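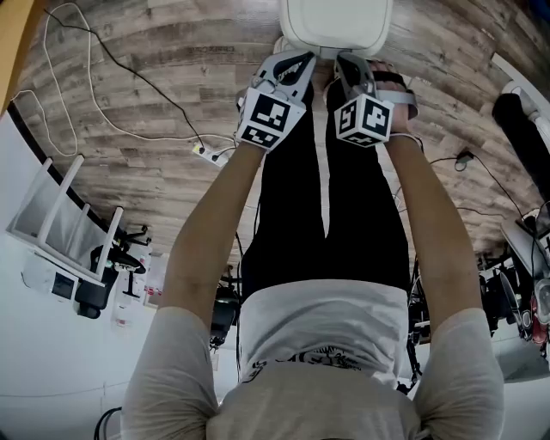 Figure 7.1 Light gray T-shirt, black pants, seen from above.

Chapter 7
Counting the Crowd

On May 29, 2018, Relldale played Cevcombe at Iyamu Park in steady rain. The announced attendance was 904. The turnstiles, which had no stake in the matter, recorded 227.

Both numbers were correct. The club announced tickets distributed, and the turnstiles counted people who came through the gate. Between the two figures lay season ticket holders who stayed home, sponsors' blocks handed to employees with no known interest in the sport, and a stack of vouchers given to local schools on a school night. The players could have done their own audit from the bench between plays.

Attendance looks like the simplest number in sports business. It gets printed under the box score, it has no decimals, and everybody thinks they know what it means. It is also the number that sponsors, landlords, leagues and city councils each define in a different way and then argue over as if they had agreed.

In this chapter we will use three terms. Paid attendance is the number of tickets sold at any price above zero. Distributed attendance adds free tickets, whether or not the people holding them remember that they do. Turnstile attendance is the number of scanned entries. Most leagues let a club announce whichever of these it likes, and few clubs have been seen to pick the smallest.

7.1 Who Cares Which Number?

The beer stand does. A concession manager who staffs for 904 and serves 227 will have a long evening and a great many hot dogs. Security, parking and cleaning crews also work from people who show up, so they tend to keep their own estimates and trust the front office about as far as the parking lot.

Sponsors care too, once they learn to ask. Suppose a sign on the outfield wall is priced per 1,000 spectators. If the contract says "announced attendance," the sponsor is paying for a good many empty seats to admire its logo. Nutance, the scanning system used in the cases at the end of this chapter, reports all three figures on one page, and clubs have been known to print only the top half.

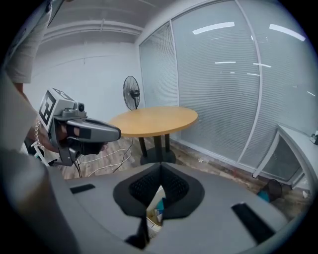 One reader of our first edition wrote that we were being unfair to small clubs, and that a ticket bought and left in a drawer is still a ticket bought. "The bank has never asked me whether they came," the letter went on. We accept the point about the bank. Rent, though, is often tied to the gate, and a landlord may well ask.

7.2 The No-Show Rate

The no-show rate is the share of distributed tickets that are never scanned. Divide scanned entries by distributed tickets, subtract the result from one, and multiply by 100. A club that distributes 1,000 tickets and scans 70 percent of them has a no-show rate of 30 percent. Work out the rate for the Relldale game before reading on, and keep the answer handy, as we will need it when we come to weather.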